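Notebook, sediment and water column group
December 2022

Back on the Hakereck cores after the break for the mooring work. Writing down where everything stands so that whoever picks up the next batch doesn't have to ask me.

The question is still the same one: how old is the bottom water in the Breselport basin, and does it turn over at all between the big storms. The sill is shallow and the basin behind it is deep, so on paper the lower layer should sit there for years. The July cast says it mostly does. Oxygen drops off fast below 90 meters and is close to nothing at 120. Salinity hardly changes over the same stretch, so there is little to drive mixing from above.

Went through the July bottle data again this morning. Bottle 7 still looks wrong. The oxygen is too high for its depth and the salinity matches the bottle two stops higher. I think it closed early, or leaked on the way up and took in shallower water. I have flagged it and left it out of the profile. The raw value stays in the file, so please don't delete it.

Radiocarbon on the foram pairs: 99 shells picked from the top of core H4, bottom dwellers only. That is enough for one measurement with a bit to spare, and not enough for a repeat. The surface dwellers from the same slice are easy, there are plenty. The age difference between the two groups is what we want, so there is no point sending one set without the other. Holding both until H5 has been picked.

Picking takes as long as it takes. Two hours at the microscope is my limit before I start taking broken ones. Anyone helping should use the finer brush and keep the tray damp on one side only.

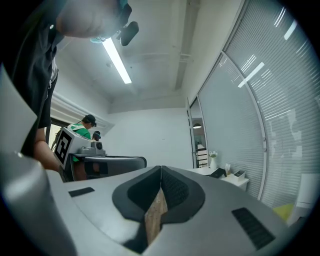

The Ridier model run finished overnight. Sample label in the output is 2942, same as the folder. This one has the real sill shape in it, from the summer sonar lines. The earlier runs had a smooth hump. With the smooth hump, new water spilled over evenly and slid down the whole inner slope, and the basin refreshed far too quickly. With the real shape, the inflow is pinched into the gap on the north side and turns along the wall. Most of it levels out well above the floor and leaves again. The water in the southern half barely moves.

I like that result but I don't trust it yet. Two things to check:

First, the vertical spacing near the bottom. The layers are thick down there and a thin dense flow could get smeared out before it reaches the floor. If that is happening, the model would give us a quiet southern half whatever the sill looked like. Needs a run with thinner layers in the bottom part, same forcing.

Second, the heat coming up through the seabed. It is set to zero. It's a small number, but over a long stretch with nothing else going on it could be enough to lift the bottom water slowly. Should be a one-line change in the setup file.

Will start the thin-layer run first. Changing both at once would save a night of computer time and leave us guessing which one did it.

Softić current meter: the record is good up to the point where the battery faded. Speeds in the lower layer are near the limit of what the instrument can read, so the direction is close to meaningless there. I averaged over the tide and got a weak drift to the south, then a weak drift back. I would not draw an arrow on a map from it. The upper meter on the same line is fine and shows the tide clearly.

One odd stretch in the upper record, where the temperature drops and stays down for several days. It lines up with the strong northerly wind in the harbor log. Could be surface water being pushed out and colder water coming up behind it. The lower meter shows nothing at the same time – which fits with the bottom being cut off, but the lower meter shows nothing most of the time anyway.

To do:
Finish picking H5, top slice only
Thin-layer run, then the seabed heat run
Ask for the harbor wind log in full, the copy we have skips days
Check the seals on bottle 7 before it goes out again
Relabel the H4 bags, the ink is coming off

Core fridge was reading a little warm when I left. Turned it down one notch and will look again in the morning.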